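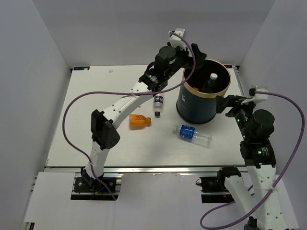 How long does a visitor demonstration take?
Plan on 45 minutes per group, including the safety talk and time for questions.

Section 9. Running the two-arm table for visitors

Read this section before an open day. It covers the bottle and container task on the Odden table.

1. Clear the tabletop of anything the task doesn't use.
2. Stand the navy container upright on the right half of the table, toward the back.
3. Put the bottles where both arms can reach them. They may stand or lie on their sides.
4. Check that each purple cable hangs in a wide loop and isn't caught on a joint.
5. Switch on the arms and load program 102 from the Stustum menu.
6. Ask visitors to step behind the floor line, then press Start.

Note: One gripper can hold the rim of the container while the other handles a bottle. Point this out early, as most groups ask about it.

Caution: Don't reach over the side walls while the program is loaded. Press Stop first and wait for both arms to come to rest.

Caution: Use closed bottles only.

If an arm stops and the screen shows code 3674, press Stop, move the bottle clear and go back to step 3. If the code comes up again, end the demonstration and call the Workneh service desk.

Revised 8 January 2018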